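Revista › Casa e Costumes › Reportagem

A mesa grande e outras promessas de família
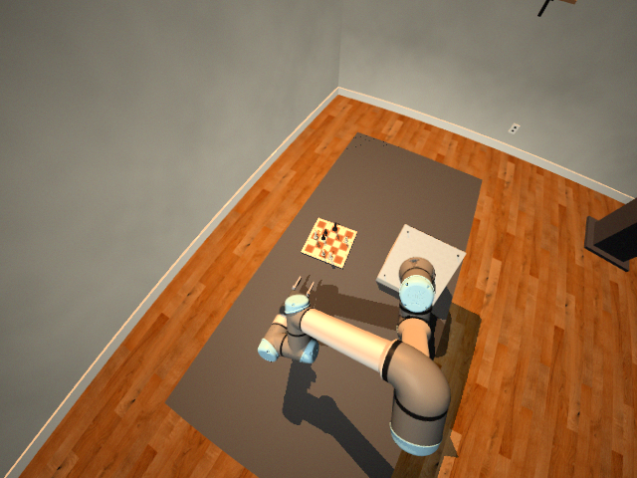 Toda a gente que compra uma mesa de jantar compra, no mesmo talão, uma vida que não tem. Compra almoços de domingo, primos que se falam, uma travessa que só sai do armário em dias de festa. Depois a mesa chega e fica a receber correio.

Comecei a pensar nisto em julho, quando dois homens da Kollwood me subiram a escada com um tampo embrulhado em cobertores e me perguntaram, com delicadeza, se eu tinha medido a porta. Tinha medido a sala. A porta, confesso, pareceu-me um pormenor.

O vendedor explicara-me que a mesa era "para a vida". Dito assim, soava a pena de prisão. Na loja, estes móveis vivem em salões sem sofá, sem cão e sem aspirador, e parecem modestos. Em casa crescem durante a noite. Ao terceiro dia já eu andava de lado entre a cadeira e a parede, como quem procura o lugar no cinema com o filme começado.

A indústria conhece bem esta fraqueza. O catálogo da Somero dedica 2 páginas à mesa extensível, apresentada como "um convite permanente". O da Vukčević, mais sóbrio, fala em "geografia do encontro" e cobra 340 euros só pela extensão, que a maior parte dos clientes guarda atrás de um roupeiro e reencontra nas mudanças. Na Flekonham, onde entrei apenas para ver, uma etiqueta de 3.000 euros vinha acompanhada de instruções para não pousar nada quente, nada molhado e nada pesado. Perguntei o que se podia pousar. Um centro de mesa, responderam-me.

Os meus avós comiam na cozinha, numa mesa encostada à parede, que se afastava quando vinha gente. A sala de jantar existia, fechada à chave, com as cortinas corridas por causa do sol. Entrava-se lá no Natal e quando morria alguém. Lembro-me do cheiro a cera e de me mandarem tirar os cotovelos de cima de uma coisa que, nos outros meses do ano, não servia para nada.

Nós abrimos a porta da sala e julgámo-nos modernos. Comemos no sofá, com o prato nos joelhos, a olhar para a mesa. Ela vai acumulando a conta da água, uma chave que não abre fechadura nenhuma, a roupa por passar. De vez em quando alguém anuncia um jantar e passa a tarde a transferir tudo para cima da cama. Os convidados chegam, elogiam o espaço e ficam de pé na cozinha.

A minha acabou por entrar pela varanda, com cordas, perante uma assistência de vizinhos que deu palpites e não deu mãos. Está ali desde então. No domingo almoçámos nela, com toalha e tudo, e o arroz queimou.

Comentários dos leitores

Cá em casa a extensão está atrás do roupeiro. Como é que soube?

A minha avó também tinha a sala fechada à chave. Ainda hoje não consigo pôr os cotovelos em cima de uma mesa sem olhar para trás.

Meçam também o elevador, por favor. Fica o conselho de quem subiu um aparador até ao quinto andar.

Gostei, mas continuo a achar que as redondas são melhores para conversar.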